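## Bench notes: storing and charging transmitter packs

Most short-lived radio packs are killed by storage, and the fix is cheap. These notes cover the two-cell lithium packs used in handheld RC transmitters. Nickel packs follow different rules and are left out.

**Storage level.** Store at 3.8 V per cell. A pack left at 100 percent over the winter loses capacity it will not get back. If the charger has a storage mode, use it. If it doesn't, run the transmitter with RF off until the meter reads 7.6 V across the pack.

**Charge rate.** Stay at 1C or below. For a 2000 mAh pack, that is 2 A. Many transmitters have a protection diode or a fuse on the charge jack rated lower than this, so take the pack out and charge it through its own balance lead.

**Connectors.** Wipe the contacts with isopropyl alcohol on a lint-free swab. Do not file them — the plating is thin, and bare brass tarnishes quickly. A plug that slides in with no resistance should be replaced. When crimping new pins, strip 3 mm of wire and tug each one before it goes in the housing.

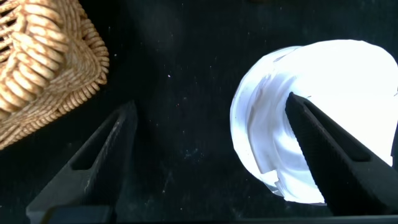 Braulio Barajas wrote in to say that he also logs internal resistance every October, cell by cell, and retires any pack where one cell reads more than double its neighbor. His Pelik charger displays the figure directly. He adds that readings only compare if the pack is at the same temperature each time.

That is sound practice. Let packs sit at room temperature overnight before measuring, and use the same charger. Two chargers will rarely agree.

**Labels.** Write the purchase month and a pack number on painter's tape. Permanent marker on shrink wrap rubs off.

**Low-voltage alarm.** Factory settings tend to be late. Set the alarm at 7.2 V for a two-cell pack, then bench-test it:

1. Fully charge the pack.
2. Switch on, backlight at its normal setting.
3. Note the time when the alarm sounds.
4. Continue for 18 minutes, then read the voltage again.

If the second reading is under 6.6 V, raise the alarm by 0.1 V and repeat.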